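SHOP FLOOR NOTES - March

Can a robot strip a desktop yet?

Short version - sort of. Longer version below, typed fast before the pallet truck gets here.

You all know the Heslow contract by now. 600 office towers, one school district, everything pulled, sorted, wiped or scrapped. By hand it's dull work and hard on the wrists. So the question keeps coming up at the bench, can the arm do it. Tretirel is our go at finding out. One arm, one gripper, one open case at a time.

Where it stands. 229 cases have gone past the arm so far. Lids come off by hand first, no argument there, the latches are all diffrent and half of them stick. Memory - good. Straight pull once the clips are open, and it's got the clips down pretty well. Processors - okay as long as somebody lifts the lever for it. Cards, hit and miss.

Cables are the problem. Always cables. 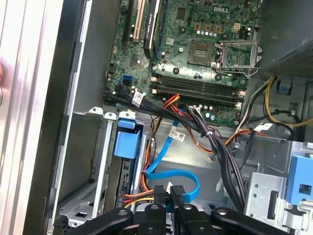
Dell tower with the CPU socket and memory slots empty. Wiring still in.

A person reaches in and shoves the bundle aside without thinking. The arm has to decide what's a cable, what's behind it, and whether pulling the one brings three others along. Blue SATA lead is easy to spot, nice bright color. Black on black, forget it. And a loop that sits one way in this case sits another way in the next, same model, same year. Zip ties make it worse. We've gone back to snipping those first.

Speed. A good person on bench two clears a case in 6 minutes. The arm is nowhere near that and I'm not going to print a number untill it has a full week without a stop. The Kodik fingertips grip better than the old set, fewer dropped screws, but they're fat and don't fit well down by the drive cage.

Radulović (the supplier, for the new folks) is sending a slimmer pair to try. No date.
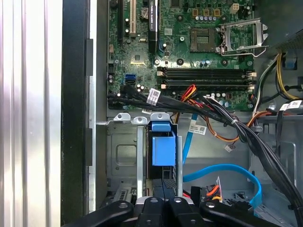
Will the arm be taking over the bench jobs?
The plan is for it to do the memory and processor pulls and leave the cables, lids and drives with people, at least through the end of the Heslow job.

Couple of other things. Please stop leaving cut ties in the bottom of the cases, the gripper picks them up and then sits there confused. Barcode labels stay ON the cables till the case is scanned out. If the arm stops, hit the yellow button and write it on the sheet - time, case number, what it was reaching for. The sheet is what gets it fixed.

Log is at 366 stops, mostly cables. Keep them coming. Anyone who wants a turn on the controls, sign up by the time clock, mornings are best. Gloves off, sleeves up.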